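About Ellance

Ellance is a small upholstery and wallpaper workshop. We started in a one-car garage with a borrowed sewing machine and a stack of dining chairs Roya Sharifi had promised to fix for her aunt. The chairs took all winter. The aunt told her friends, and by March there was a waiting list.

Now we have a proper shop, 14 people, and a long cutting table that everbody fights over.

What we do — chairs, sofas, window seats, headboards. Papering for hallways and small rooms. Repairs too, even the ugly ones. Bring a photo and a rough measurement, we'll give you a price on the spot if we can.

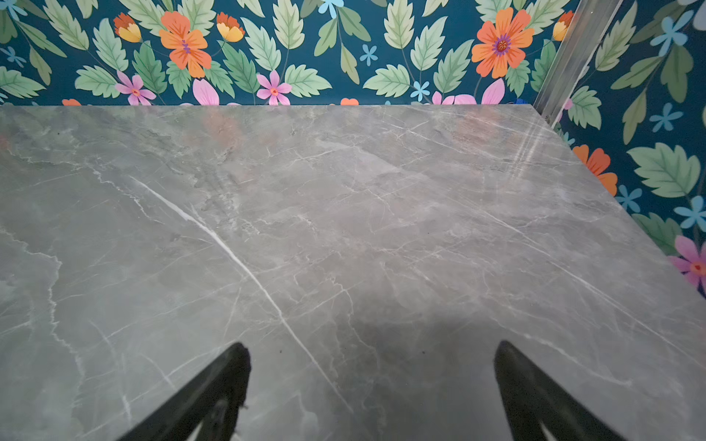
Orange flowers on deep teal, with gray marble pattern.

Roya still runs the sewing side. Ehsan Esfahani does frames and springs, and most of the driving. Edeltraud Reisinger came to us after a long career in theater costumes and handles anything with pleats. Percy Ticona hangs paper. Patterns that meet in a corner are his thing, don't get him started.

We keep over 200 fabric books in the front room. Come browse, no appointment needed, coffee is usually on. Samples go home with you for 30 days. Please bring them back!

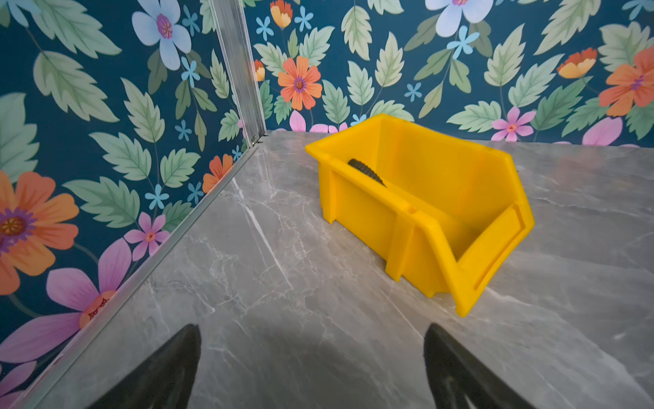 Yellow parts bin, open at the front.

Classes run evenings at 6:30, spring and fall. Beginners welcome. You bring a drop-in seat or a footstool, we supply tools, tacks, webbing and padding. Simin Khosravi teaches most of them and she is very patient. Small groups so book early — they fill up fast.

We've finished nearly 600 pieces since the garage. Some come back for a second cover years later, wich we love. 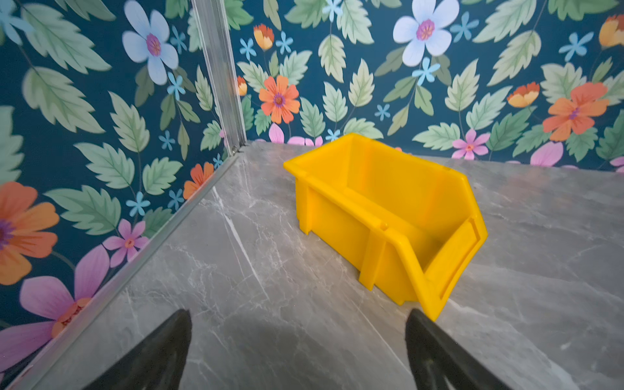

Bin and floral wallpaper, corner view.

Delivery is local only for now. Further out, call and ask. Gift cards at the front desk.

Contact | © Ellance Upholstery & Wallpaper | Back to top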